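Household Storage, handout 4: small shelves and small goods

Telmo Bermúdez teaches that a second tier doubles your storage. I doubt it. Height helps only when the things below can still be lifted out, and cups with lids rarely stack as well as sellers claim.

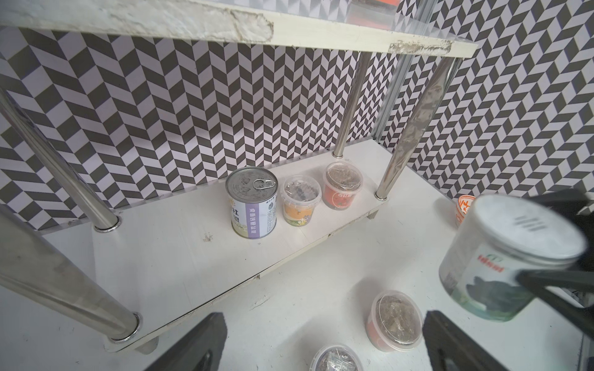
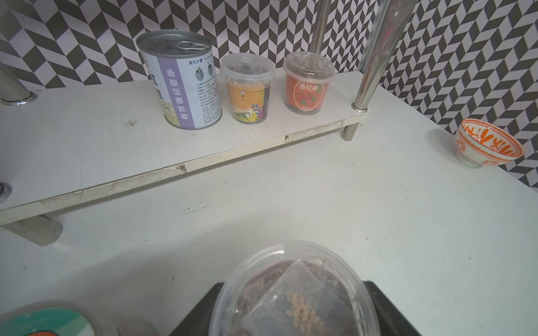
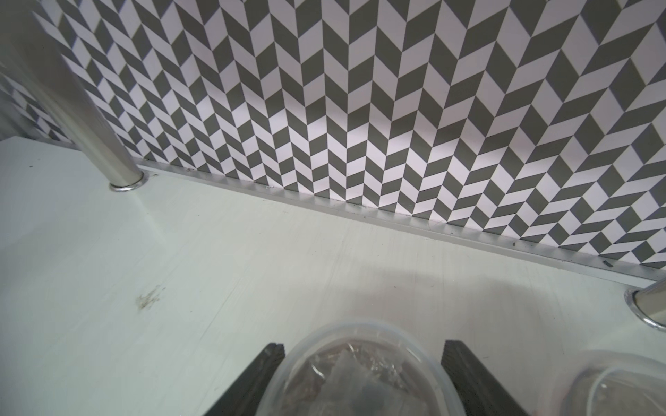 White surfaces, chrome poles and a zigzag wall in all three.

The Drestmont method says to sort by container size. I'd sort by use — grow kits together, food somewhere else — and ignore the look of it. Before next class, clear one shelf at home, put it back both ways, and write 40 words on which lasted. "Neater" is not a finding. Bring a tape measure.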